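## 4. Getting the room ready and setting up your first night

Okay, you've unpacked the Hirnine and checked it against the parts list in section 3. Now comes the bit I get the most mail about. The Hirnine is a simple bedside sound machine, but where you put it matters more than anything you'll do with the dials, so please read this section before you plug it in. I wrote it after setting up over 40 of these for friends, neighbors and two very patient guesthouses in Kellville, and most of the trouble I ran into came down to placement.

You'll need the base unit, the cord, the felt pad and a bit of tape. Leave the wall bracket in the box for now.

### 4.1 Find out what you're covering up

1. Go into the bedroom at the time you'd normally turn in. A room at noon tells you nothing about the same room at 11 p.m.

2. Switch off fans, heaters, anything that hums. Sit still for a few minutes and listen.

3. Write down what you hear and which side it comes from. Traffic, pipes, a neighbor's TV, the fridge (it's the fridge more often than you'd think!).

4. Now do it again with the bedroom door open, then closed. If closing it makes a big difference, your noise is coming in from the hall, and you'll want the unit between the bed and the door. If it makes hardly any difference, look at the window side first.

**Note:** Long, narrow corridors carry sound really well, and bare floors make it worse. If you have a hall like that, try a rug before you turn the volume up. My sister-in-law put down a cheap runner and went from level 6 to level 3 the same evening.

5. If your hall has double doors, test with both leaves shut and then with both open. One open and one shut gives you a muddle that's hard to judge.
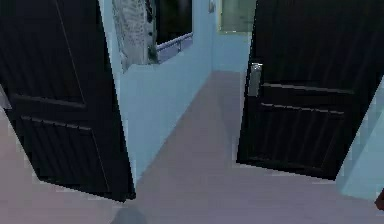 ### 4.2 Place the unit

1. Stick the felt pad to the bottom of the base, fuzzy side out. Press it down for a slow count of 26. Yes, I timed it, and yes, the glue really is that fussy.

2. Set the base on a solid surface at about the height of your mattress. A nightstand is great. A sturdy chair will do for a trial night.

3. Turn the speaker side toward the noise you found in 4.1. I know this feels backward, and everybody's first instinct is to point it at the pillow. Try it my way first, you can always swing it around.

4. Keep at least an arm's length between the unit and your head.

5. Check that nothing soft is pressed up against the grille. Curtains and spare pillows are the usual offenders.

**Caution:** Don't set the base on the mattress or tuck it under the covers. The vents are underneath, and bedding blocks them.

**Caution:** Run the cord behind the furniture and tape it down if it has to cross a walkway. You will be walking there half asleep.

A word about headboards, as Irina Oprea from our Olberg workshop made me promise to put one in. A flat, hard headboard bounces sound back at you. If you hear a faint echo, or the rain setting starts to sound like frying bacon, slide the unit forward until it sits level with the middle of the bed. Padded headboards don't do this nearly as much, so you can leave the unit up by the pillow — just mind that arm's length.

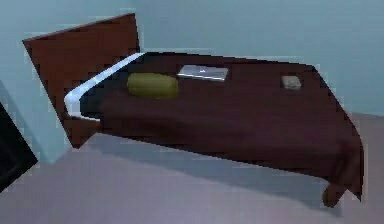 *Bed with a flat headboard: start with the unit level with the middle of the mattress.*

### 4.3 Plug in and pick a sound

1. Turn the volume dial all the way down, then plug in the cord. The green light blinks twice.

2. Press the big button once. You'll start on Brown, which is the low rumbly one and my favorite. Each press moves you along: Brown, Pink, Rain, Creek, Fan, and back to Brown.

3. Bring the volume up slowly until the noise you wrote down gets blurry at the edges. Stop there. You aren't trying to drown it out completely, and if you have to raise your voice to talk over the unit, it's too loud.

4. Hold the big button until the light turns amber. That saves your sound. The volume dial stays wherever you leave it, so there's nothing to save there.

**Note:** Creek has a bird in it. It comes around every 53 seconds, and once you've noticed it you will wait for it. If that's going to bother you, skip Creek. The version we're recording up at Căpraru is bird-free, and I hope to have it ready in April.

### 4.4 Set the timer (or don't)

1. Press the small button on the side. One press gives you one hour, two presses give you two, and so on up to four.

2. For all-night sound, press it a fifth time. The light goes dim and stays dim.

3. To cancel, hold the small button until you hear a click.

I'd leave the timer off for the first few nights. Some people wake up when the sound stops, and it's a pain to work out whether you woke because of the timer or because of the neighbor's dog. Once you're sleeping through, try the four-hour setting and see how it goes.

If the light flashes amber on and off, unplug the unit, wait a minute and plug it back in. Still flashing? Turn to section 7 and look for code 436, which is nearly always a loose cord at the back of the base.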